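The elbow problem, part two

4 December 2023 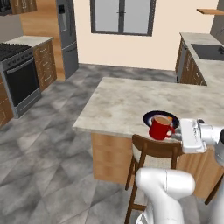

Gripper closing on the red mug in the kitchen sim, elbow down by the bar stool.

I said last time that the mug task was nearly done. It isn't. Kamrul ran the new policy over the weekend, 1,000 episodes, and the grasp numbers looked good enough that I almost didn't open the collision log.

The log was the bad part. In 20 of those runs the elbow link went into a bar stool while the fingers were lined up on the handle. The run still scored as a success, as the mug came up and nothing spilled.

The cause is dull. I turned off contact between the arm and the stools in January to speed up loading, and I never turned it back on for the upper links. The checker logged the overlap but the physics let the arm pass straight through. Nothing in the reward cares where the elbow is.

On the real arm at Harnau that would be a hard stop at best. Somebody could be sitting on that stool. Jolien asked me how long we had been training this way and I had to go back through the commits to tell her.

So contact is on for every link now, and any touch above the wrist ends the episode as a failure. Grasp success dropped right away. Volkan wants 2,000 clean episodes before we go near hardware again, and I agree with him. The next batch starts tonight.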